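Notes on the Close of the Prallwood Season

March 26, 2022

The regular season of the Nustow District League concluded with Prallwood in fourth place, one position higher than at the same stage of the previous campaign. Readers who have followed this blog since September will be aware that such a finish was not widely expected. The club lost both of its first-choice center backs before the opening match and began the year with a squad of which nine members had never played a league fixture at senior level.

It is the purpose of this post to set down a few observations on how the season developed, and to comment on the decision to move home matches to the Flament Ground.

The early results were poor. Prallwood conceded first in each of the opening four matches and took a single point from them, a goalless second half at Chowdhury Athletic having preserved a 1-1 draw. The defense was positioned too deep, and the midfield was regularly left to cover more ground than it could manage. Supporters who made the journey to the away matches were entitled to be concerned.

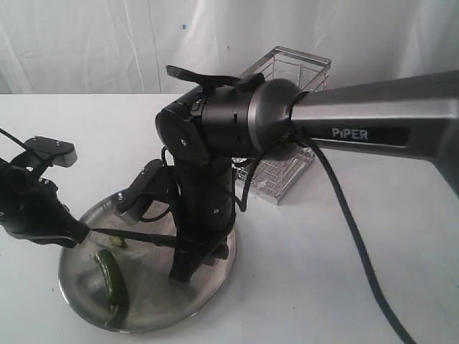 The change came with the adoption of a back three. I had argued against this arrangement in an earlier post and am content to correct the record. The additional central defender allowed both wide players to begin their runs from the halfway line, and the team scored from crosses in five consecutive matches. The 3-0 win over Nustow Rovers remains the best performance I have seen from the club in several years. The second goal in particular, a low ball from the left met at the near post, was the product of a movement that had been attempted without success all autumn.

The spring fixtures were less even. A heavy defeat in the return match against Chowdhury Athletic ended any realistic prospect of third place, and the side appeared tired in the final half hour of most games. The goalkeeper, who played every minute of the league season, deserves particular credit for the points that were kept during this period. His save in the 92nd minute of the final home match secured the win on which fourth place depended.
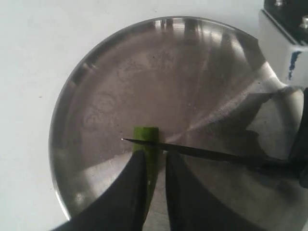

A short green stem held upright over a round steel dish.

With regard to the Flament Ground, the attendance figures speak in favor of the move. The largest home crowd of the season was 503, and the average was over 300, a level the old ground could not have accommodated in comfort. The playing surface held up well through the winter - only one match was postponed - and the covered seating along the south side has been well received by older supporters.

Certain matters still require attention. The single entrance produces a long line in the quarter hour before kickoff, and the public address system cannot be heard from the far end. The club has stated that a second gate will be open for the next campaign. No comparable statement has been made about the loudspeakers.

The cup semifinal against Flament Town remains to be played. Prallwood will be without its captain, who is suspended, and the choice of replacement on the right side of midfield has not been announced. I intend to attend and will publish a full report here after the match.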